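Vevov Open Day: A Morning Up on the Third Floor

Posted 26 July 2022

I finally got inside Vevov! I've been trying to get on one of their visitor days since May, when a friend sent me the sign-up link and every slot was gone before I'd finished my coffee. They sort and ship spare parts for kitchen equipment (door seals, knobs, hinges, all the little things you lose behind the stove), and over the past couple of years they've handed a lot of that sorting over to machines. I wanted to know how the people who used to do it feel about that, so I went with a notebook full of nosy questions.

You come in at street level, get your badge and a tote bag, and then climb the white stairs up through the atrium. I'd pictured a warehouse with a tiny office stuck on the side. The office part is lovely, all curves and daylight and plants along the glass, and we started at one of the big wood tables up there.

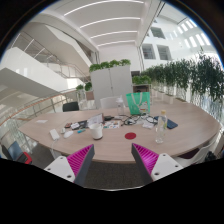 4 min read

The group before us had 32 people in it and ours was smaller, so we got to ask a lot. Our host used to be a picker. She walked the aisles for years and now she works on what they call the grasp desk, teaching grippers how to pick up things that are awkward to pick up. Her line was that she used to go home with sore feet and now she goes home with a sore head, and she prefers the head, most days.

What the job comes down to is ordinary objects. Bottles, pens, cups, chargers, whatever is lying on the table. You pick the thing up, set it down, move it a bit, pick it up again. The fingers have a soft ribbed pad on the inside, bright magenta, and I got far too attached to the color. Somebody in our group asked if it got boring and she said of course it does, so did picking, but now she can sit down and there's daylight.

The system that runs the sorting floor is called Plurno, and it went in with help from an outside firm, Fivine. From what I heard, the first months were rough. Parts in shiny plastic bags kept getting dropped, and the floor crew had to follow along behind and fix it, which did not make anybody love the new equipment. Things got better once the pickers were asked which parts were a pain to hold. They had a list of 60 ready to go, with notes!
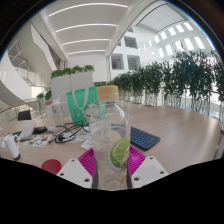

Did people lose their jobs when the machines came in?
Nobody was let go, according to the company, but the night shift was closed and a few people who liked nights left on their own. Others moved to the grasp desk, to returns, or to maintenance.

I was glad they said that about the night shift out loud. One man in our group had worked nights someplace similar and he pushed on it pretty hard, asking about the lost night pay. The answer was that day rates went up some, though not by enough to cover the whole gap. It got a little quiet after that, and then we went downstairs.

The sorting floor is called the Mendonça hall and it's loud, but a lot less loud than I expected. They told us the line handles about 400 parts an hour on a good day, and a person checks anything the arms aren't sure of. Those checkers have a stool, a screen and a big green button. I asked one how it felt to be the backup for a robot and she told me it's the other way around, she's the one who decides and the arm does the lugging. Fair enough! She did say she misses the walking, and that she's taken up stairs at lunch to make up for it. She also misses chatting in the aisles, and I hadn't thought about that part at all. When everyone has a station, you see the same two faces all day. They've started swapping stations halfway through the shift, which she says helps.

We finished back upstairs with questions and a very good lemon cake.

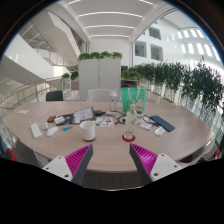
The big table on the upper floor, with the soft-padded fingers in front.

A few practical things if you want to go. It's free, you sign up on their site, and you should do it early. Wear flat shoes for the hall. There's an elevator, but ask at the desk because it isn't marked. The nearest parking lot has 300 spaces and I still had to circle twice, so take the bus if you can. Kids over ten are fine upstairs but can't go down to the hall, and that was a disappointment for one family in our group.

I'm hoping to get back for the maintenance tour, which runs separately and fills up even faster. If anyone reading this has done it, tell me in the comments whether they let you near the arms!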